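Tuesday, November 10, 2020
By Nithin Shenoy

Verna Lyons wrote:
> I finished the second tub of the Jondau creatine and I can't say
> I noticed anything past the first month. Same numbers on bench,
> two pounds heavier on the scale. Is it worth buying again or
> should I put the money into protein? Also mine never dissolves.
> There is always grit in the bottom of the shaker.

Verna,

I would keep taking it, but I wouldn't pay for Jondau again. Plain creatine monohydrate is the same thing in a cheaper bag. I switched to the Kandasamy one in June and my training log looks no different before and after. The weight on the scale is most likely water, and that's normal. If bench is stuck I'd look at how much you're eating before buying anything else. When I finally wrote my food down I was at 1,783 calories on a training day, and I had been telling people I ate 3,000. 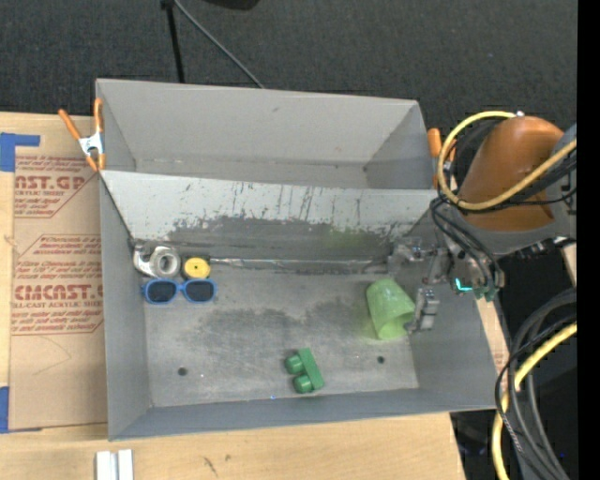

On the grit, creatine doesn't dissolve well in cold water no matter who sells it. Use warm water or stir it into coffee, and drink it soon after you mix it. I quit using a shaker for it. The ball never reached the bottom corners of mine, and the plastic got cloudy and held a smell. Look at the gray bin in the picture, with the dark patches on its floor and the scratches down the divider. The inside of my old shaker was headed the same way. A regular glass and a spoon works fine. If there is still some left at the bottom, add a little more water and drink that too.

As for protein, Noemí Becerra posted a while back about the Zovetti vanilla and I agree with her, it's too sweet. Ximena likes the unflavored and puts it in oatmeal. I've only had the chocolate, and it was okay with milk and bad with water. Check the scoop size before you compare prices. Jimeo looks cheaper per tub, but a serving is two scoops, so it runs out fast.

Yatziri Huerta asked whether to take creatine before or after lifting. I take mine with breakfast, including rest days. I tried before and after for 3 weeks each and couldn't tell them apart. If you have any kidney trouble, ask your doctor first.

Verna, if you still have the Jondau label, can you send me the grams per scoop? I threw mine out.

Nithin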